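# Collecting suturing examples for the Ranum learner

Last updated 20 Jan 2020

These notes cover how to record demonstrations of needle work with two instruments. You need 200 usable examples before the first training run. Plan for 206, as a few will be dropped at review.

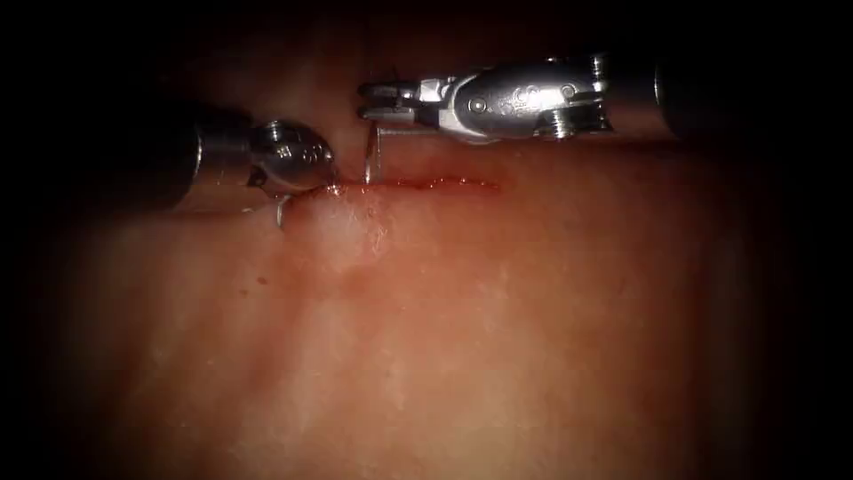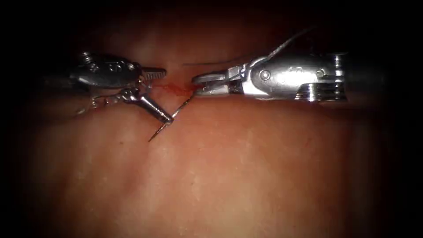 *Two instruments at the wound line, with needle and suture in view in both.*

## Before you record

1. Start the Dirnard logger and check that both arms are listed.
2. Set the view so the wound line and both sets of jaws stay in it.
3. Name the session. Use the tissue number, then the operator number.

## Recording

1. Press record with the jaws still and wait one second.
2. Do one stitch at your normal pace – don't slow down for the learner.
3. Stop once both tools are still again.
4. Mark the example as good, poor or failed. Keep all three.

Take a break after every 10 examples. A dropped needle counts as failed, but a second try at a grip does not. Leave those in, as the learner needs to see how a grip is put right.

## Labelling

Open the session in Safavi and mark four points: needle gripped, needle in, needle out, thread pulled. If a tool hides the needle, put the mark on the first picture where you can see it again and tick "late".

Any example with fewer than 12 seconds of motion goes in the `short` folder.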